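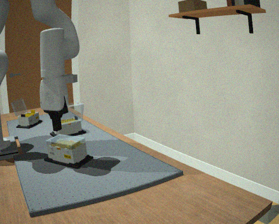 Who is to blame when a robot arm skips a safety check it was never given?
Whoever signed off the job. The arm did what it was told, and so did the software, and somebody with a name decided that was good enough.

I keep going back to this because of the tip box business at Podport in September. Short version for anyone who missed it. The arm was set up to go to a box of pipette tips, close the fingers, lift, move on. A lid was down that the program took to be up. The gripper came down on it, kept pushing, shoved the box into the next one, then carried on to the following step as if all was well. Hala Chidiac had her hand near the board. Bruised knuckle. That's all. Could have been worse.

The write-up called it "an unexpected object state." A closed lid! On a box that comes with a lid!

Here is the part that bugs me. The job had run 3471 times in simulation before it went live. People said that number a lot in the meeting, like it settled things. But Najwa Kanaan went through the settings afterward and the lids were open in every single run. So what did we learn from 3471 runs? That it works with the lids open. We knew that after 35.

Vinzenz Hollenstein says a force limit would have caught it, and he's right, there should be one and there wasn't. Drostholm had theirs switched on from the first day. But a limit only stops the arm once it is already pressing on something, maybe a hand. I'd want it to look first. Is the lid open, is the box where it should be, did the fingers close on anything. If any of those comes back wrong, stop and call a person. Slower, sure. Nizar Akl worked out it adds 69 seconds to a full run and people groaned. 69 seconds!
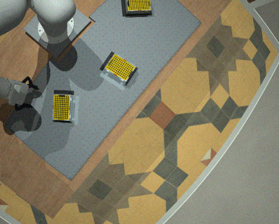 Simulated view from above: open gripper at left, three yellow tip racks on the board.

And test the ugly cases. Lid shut, lid half shut, rack turned the wrong way, rack missing. Abla Awwad has started a list and its long already — good. Make the simulation nasty. If it passes every time you are probably asking it easy questions.

I don't want the arm gone, before anyone writes in. It's better than my wrists at this. I want the next report to say who checked what, and wich cases got left out, on page one.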